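December, 10 in the evening

Today was my second day with the Trustau kit. I want to write it down before I forget, because the trial from Erkeo is only 60 days and I already lost the first week waiting for a power cable.

The kit is two arms, one software license and a box of clamps. The salesman in Vachon told me that the setup needs 90 minutes. For me it was the whole afternoon. The manual is translated, I think, from a translation, and I am also not a native reader, so we were two strangers trying to be polite to each other. The word "home" is used for three different things in it. I made a small list on the back cover.

After lunch I did the calibration again. Yesterday the left arm was always stopping a little too high. I changed one value, from the default to 600, and it became better, but I don't know why it is 600 and the manual doesn't say it. I wrote to the support of Erkeo. They answered fast and very friendly, and they asked me to read the manual.

Then I prepared the kitchen table for the tests. The Pamden shop wants to know if they should offer this kit to their customers, small schools mostly, and I promised them a report about ordinary things: cups, plates, food, a door to open. I put the corn in the basket and the two mugs on their stand, and I kept the middle of the table free.
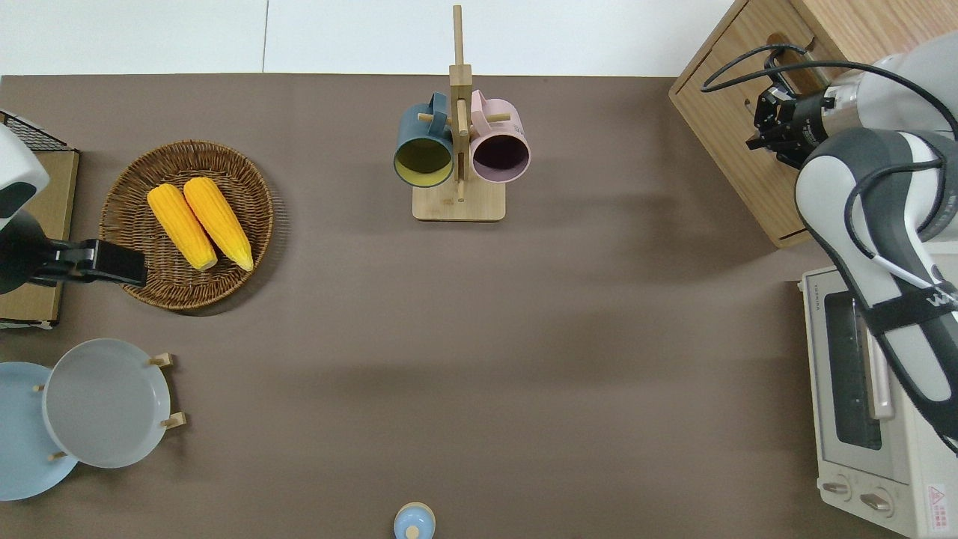

I like that the arms are quiet. I like less the price of the spare fingers, and that I must buy them in sets of 2. The license is also per arm, which I found only on the last page of the offer. I must ask if schools get another price.

Tomorrow I start with the mugs. If I have time, the plates too. I must also call my sister and buy bread.

3 comments | 11 shares

Back to top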